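# The practice board, in its case

22nd August

Let's get this page going! Galis is my little project for learning to put a PC together without sweating over expensive parts. It lives on a table in the back room of my place in Jillemholm, between the laundry rack and a bookcase that leans a bit, and it has eaten most of my weekends since December.

The idea is very simple. You take a computer case, you put in a printed dummy in place of the motherboard, and then you practice the fiddly stuff over and over. I was terrified of processors when I started (I bent the pins on one years ago and I still think about it), and now I can set one down while talking about dinner.

## How it got made

The first board I printed was awful. It warped at one corner and rocked like a bad restaurant table. The second one had the mounting holes in the wrong place, and I only found that out once I had cleaned up all the edges, so that was a fun evening. The third try is the one I use now, and I love it – every block and socket has a nice chunky edge you can feel with a fingertip.

I print everything in light gray. Part of that is thrift, as Cindeo had spools of it on sale and I bought way too many, and part of it is that you can see the shapes so well in it. I did try a black one for a while and kept losing track of where the little ledges were.

Printing the main panel takes 1086 minutes on my machine. I start it after breakfast and then try very hard not to go and look at it.

The case is a secondhand one from Ozoliņš, the repair shop down by the bus station. I wanted an older style with proper metal and lots of vents, and I dug through a whole shelf of them before I found one I liked. It cost me less than lunch. I wiped it down, took out a dead drive and a surprising amount of dog hair, and that was it.

## What I practice on it

Mostly the processor. Pick up, line up, set down, lift off again. I gave myself a goal of 1000 placements before the end of the year and I have 90 to go, which makes me sound a lot more disciplined than I am. Some days it's five and then I wander off to make tea.

Cards are next on my list. They look easy, but getting one level along its whole length takes more patience than you'd think, and I always want to press one end down first.

## In the gallery

**Chip between the brackets.** My favorite view of the whole setup, with the silver-topped chip resting between the two raised brackets and a bit of its dark green edge showing. I'm also very fond of the old purple and green round ports over on the right – they take me straight back to my first family computer.

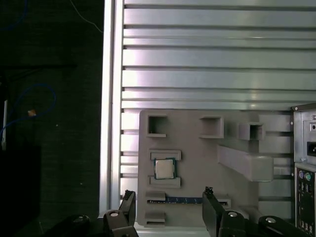
## Still to come

A better set of memory slots, if the printer behaves, and maybe a second panel with a different layout so I don't get too comfortable. I'm also hunting for a smaller case, so if you've got one in the garage, drop me a line through the contact page!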